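5.3 Grasp check, two arms

Do this after 5.2 (wrist camera calibration). Takes 30 min if the cables behave.

1. Start Neltow, load the Statau profile. Wait for both arms to report ready.
2. Open the wrist view. Set exposure to manual, value 70. Auto drifts on white table tops.
3. Put the box within reach of both grippers, mug behind it. Mug gets label "keep out".
4. Run flap_detect. Cardboard close to the lens is normal at this stage.

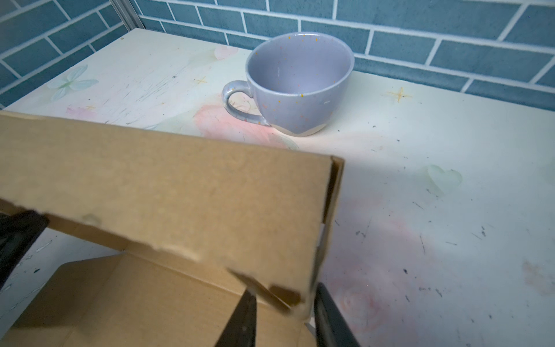 5. Check the keep-out mask covers the handle too, not just the body. If it dosen't, raise mask padding to 4 and rerun.
6. Switch to the fixed view. Both grippers need to be tracked before you hit Plan.

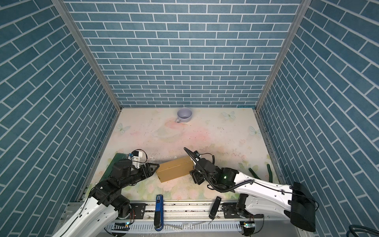
Fig. 5-2. Fixed view, box between the two grippers.

7. Plan, then Step. One waypoint at a time on the first run.

CAUTION: hands out before Step. Pause does not cut motor power, use the E-stop.

Note: error 456 = the two camera clocks disagree. Restart the Vlachou bridge, not the arms. Still there, log it and send to Ida Albers at Gredthorpe, with teh profile name.

Planner settings are in 5.4.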